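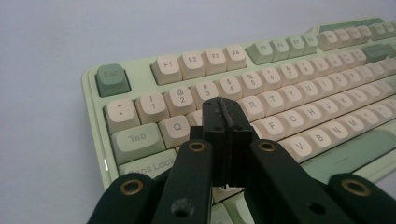
Photo: Tikside Desk Gallery

Green Boards, Part 4: The Mint One

I have been waiting to put this one up! If you have followed the gallery since March you know I have a soft spot for green keyboards, and the mint board is the one I get the most mail about. It lives on the second desk at Tikside, the small one by the radiator, and it gets typed on every day by whoever sits down there first.

So this part of the gallery is all hers (yes, the board is a her, don't ask me why). One photo, and then my notes, a line or two for each bit I love.

The case. Light mint, and I mean light -- think after-dinner candy. There is a raised rim along the left edge that gives the keys something to sit down into, and I think it makes the whole board look more finished.

The caps. Cream and a muted sage, with gray legends. I was worried the sage would fight with the mint when I first put the two together, and I left the caps in a bag for ages before trying it. I shouldn't have waited! The sage is dusty enough that it reads as a shadow of the case color.

Esc. Darker sage, off in its own corner with a gap beside it. I love an Esc key with some breathing room. On my old Pevitz it was jammed right up against F1 and I closed more windows by accident than I want to think about.

The function row. My favorite part, hands down. F1 to F4 are cream, F5 to F8 go sage, and then it flips back to cream again. Stripes! It is such a simple trick and it makes the row easy to find without reading it. I can hit F5 now without looking down, and I have never managed that on any other board.

Number row. The numbers, with the symbols printed over them the usual way, and sage at the far end for Backspace. The tilde is cream too, and I went back and forth on that one. A sage tilde would have lined up with Tab underneath. Cream won and I have stopped noticing.

Tab and Caps Lock. Both sage, both with the full word on them. I know plenty of you prefer arrows and little icons, and the Skilter set in Part 2 did those very nicely, but I like words. Visitors like them too.

The letters. Big plain capitals on cream. The Q is just a good, generous Q. There were 119 caps in the set once I tipped the box out, more than this board needs, so I have a tin of leftovers that I keep meaning to do something with. Fridge magnets maybe?

The surface. Pale gray and nothing on it. I tried the mint board on the oak table and on the striped mat from Part 3, and both times the green went a bit yellow to my eye. Plain gray lets it be green.

A few people asked what it sounds like. Lower than you would expect from something this color! More of a thock than a click, and quiet enough for a shared room, though Min mode (our name for the hour after lunch when everybody is meant to type softly) is still a stretch if I'm answering email in a hurry.

Cleaning, while I'm here: caps off, lukewarm water, a drop of dish soap, and then dry them overnight on a towel. The cream ones show coffee first. Do the spacebar by hand and be nice to it.

The gallery is up to 49 boards now and 47 of them have their own page. The last two are both beige and I am working up to them. If you have a green one at home, send it in -- I would love to see it, especially if you have gone for stripes.

Last updated: Sep 21, 2022

We use cookies to remember which gallery pages you have visited. Accept | Settings

Contact | © 2022 Tikside Desk Gallery | Back to top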